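Who Builds the Burger? Automation at an Assembly Counter
Project report, Work and Technology, spring term

1. Why we picked this

Our group wanted a topic where automation meets people who get paid by the hour, and where we could be home by dinner. Lasine met both conditions. It is a small company that sets up demonstration food counters for showrooms and trade events, and it has started putting a robot arm on the job its demonstrators used to do by hand: stacking a toy burger, one layer at a time, in front of visitors who could be looking at something else.

The counter we studied is run for a client, Gastell, which sells kitchen equipment and would like visitors to imagine a future in which they buy more of it. We visited in May, once in the morning and once on a Friday afternoon. We also gave a short questionnaire to the 9 people on the demonstration staff. All of them answered, which we credit to the questionnaire being short.

2. The job before and after

Before the arm, a shift meant standing at the counter, talking and stacking. The talking was the skilled part. The stacking was what you did with your hands so that the talking looked natural. Staff described it as restful, and two of them said they missed it.

With the arm, the stacking is done by a gripper and the human side has been renamed "cell attendant." The attendant loads the holders with slices and buns, starts the cycle, watches it, takes the burger apart afterward and loads the holders again. We had expected the robot to take over the dull half of the job. Taking a burger apart and putting it back where it came from turns out to be the duller half, and it was left to the humans.
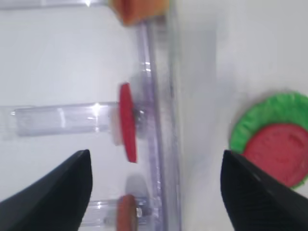
Loading has its own rules now. A person can pick a tomato slice out of a messy pile while explaining financing options. The arm wants each piece presented to it properly, so the attendants have become fussy about angles. One told us she straightens the silverware in restaurants and blames work.

The written procedure for loading is 20 steps long. It was supplied by Ghasemi, the integrator that programmed the cell, and step 14 is "repeat step 11 if necessary." Every attendant we asked had stopped reading it by the second week and was working from a version in their head, which differed from person to person. We put the versions side by side and found that they disagreed mainly on whether the lettuce or the cheese should be loaded first. Everyone felt strongly about this.

3. What we measured

Lasine keeps a cycle log, and they let us copy it. In the period we looked at, the counter started 700 burgers and finished 610 of them with no human hand involved. The other 90 needed what the log calls an "assist," meaning that somebody pushed a slice over with one finger.

The log does not record who did the assisting or how long it took. This matters more than we thought at first. On paper an assist is a fault in the machine. On the floor it is a piece of work, done by a person who has to be close enough to notice and must stop the cycle before reaching in. The attendants therefore can't wander off, and management's original plan to have one person cover two counters has been quietly dropped from the schedule.

Lettuce has the worst reputation among the staff. We can't confirm this from the log, which lists assists by time and not by ingredient. We recommended adding a column. We were told the column would be considered.

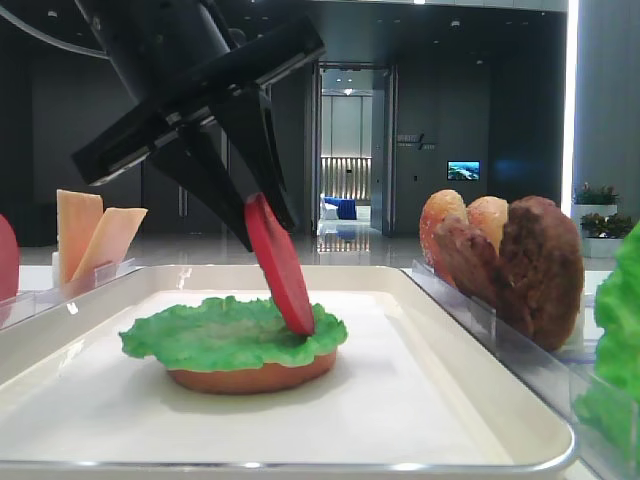

4. What the staff said

Our questionnaire asked whether the job had become better, worse or just different. Five people picked different, three picked worse and one picked better. The one who picked better has a bad shoulder and does not miss the stacking at all, and we think her answer deserves more weight than one out of 9 suggests.

The most common complaint concerned conversation. Visitors used to ask the demonstrator questions. Now they ask about the arm, and the attendants, who were hired for their knowledge of kitchens, have had one afternoon of training on it. The question they get most is "Is it going to take your job?" Several have worked out a reply. The politest one was "It would have to do the unloading first."

Pay has not changed. The job title has, and so has the shirt.

5. Limits of this study

Two visits is not many. The staff knew we were students and may have been kind to us, or bored. We had hoped to compare Lasine with Takport, which runs a similar counter without a robot, but Takport answered our email after our draft was due. Their reply was friendly and contained a brochure.

6. Recommendations

Log assists by ingredient and by length. Let the attendants rewrite the loading procedure, and give them paid time to settle the lettuce question. Extend the training to a full day, with an hour on what to tell visitors. If a second arm is ever bought, ask the staff which end of the job they would like it to do.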